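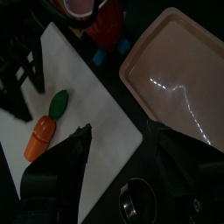
제4장 뿌리채소와 저장의 지혜

겨울에 먹을 것을 어떻게 마련할까 하는 고민은 아마 사람이 한곳에 눌러살기 시작한 때부터 있었을 거예요. 냉장고가 없던 시절의 부엌을 한번 떠올려 보세요. 밭은 꽁꽁 얼어 있고 장에 나가도 푸성귀는 구경하기 어려운데, 식구들은 하루 세 번 꼬박꼬박 배가 고프지요!

그럴 때 든든하게 버텨 준 것이 바로 무, 당근, 순무 같은 뿌리채소였습니다. 뿌리는 식물이 다음 철을 나려고 양분을 모아 두는 곳이라(말하자면 식물의 곳간인 셈이지요) 잎채소보다 수분을 천천히 잃고 훨씬 오래갑니다. 우리 조상들은 마당에 구덩이를 파고 짚을 깔아 무를 묻었고, 추운 지방의 다른 나라 사람들도 지하실에 모래 상자를 두고 당근을 켜켜이 넣어 두었어요.

저와 이 책을 함께 쓴 블라제나 트른카 선생님은 어린 시절 2월이면 할머니 댁 지하실에 내려가 모래 속에서 당근을 캐내곤 했다고 합니다. 흙냄새와 달큼한 냄새가 섞인 그 공기를 지금도 잊지 못하신다는데, 그 이야기는 이 장 뒷부분에서 조금 더 길게 들려 드릴게요.

이 장에서는 먼저 뿌리의 구조를 살펴보고, 온도와 습도가 저장 기간에 어떤 영향을 주는지 알아봅니다. 그다음에는 절임과 말리기로 넘어갑니다. 읽기 전에 집에서 뿌리채소를 어디에 두는지 어른들께 여쭈어보고 공책에 적어 오세요.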